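Print this page | E-mail this page

Larkley Student Projects

Sorting, Storing and Scuffing: What We Learned About Keeping Parts in a Metal Bin
Project report by Lai-ching Chou
14/01/2026

When I signed up for the Magsi storage project I thought I would be spending the term drawing shelves. I ended up spending most of it thinking about one bin, and I have to say I got quite fond of it. The question we were given was simple enough: if small parts are kept loose in an open metal container, how should the container be shaped and finished so that the parts are easy to find, easy to pick out, and don't wander off into the corners?

We worked with bar-shaped blocks in two colors, red and dark green, as stand-ins for real parts. I liked them right away. They are plain and cheerful, and against dull gray metal you can tell them apart without bending down (my back was grateful for this by December!).

The first thing I looked at was the sides. My early sketches had straight walls, like a shoebox, and I was very proud of them until I tried to get a block out from along the edge with cold fingers. Sloping sides give your hand somewhere to go, and so we stayed with a sloped bin after that. You lose a little floor space, but I never missed it.

The second thing was wear. I had planned one short paragraph on it and it grew into the longest chapter in my notebook. Bare metal shows everything — scratches, cloudy streaks, stains — and the walls of our bin don't all look the same. The rear wall has the worst of it, with flaked patches that are heaviest low down, while the left wall is still fairly plain. I would have liked to photograph the walls at the start of the term as well, and anyone who takes this on after me should please do so in the first week.

For the written part I logged 3000 picks and had 2889 usable entries once I had gone through the sheets. The other entries were mostly my own bad handwriting. I also compared two ways of setting out the blocks, in tidy rows and simply dropped in, and I found the rows much nicer to work with, though it takes patience to keep them up over a long afternoon.

If I did it again I would try a liner on the floor, perhaps a thin mat, and I would ask for a second bin to keep aside untouched. My thanks to everyone on the Lindberg bench next door, who lent us tape, a good lamp and a great many cookies.

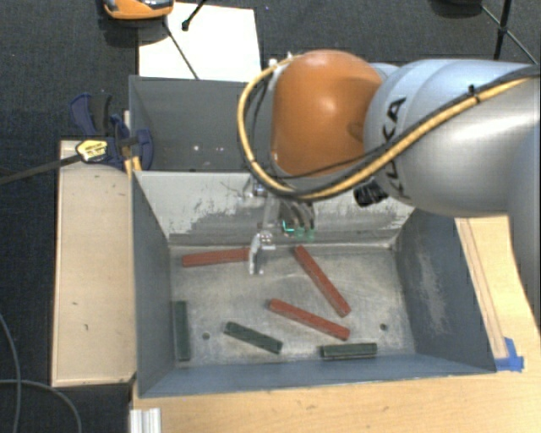 Red and dark green blocks in the metal bin, with the worn rear wall behind them.

Contact | Copyright Larkley Student Projects | Back to top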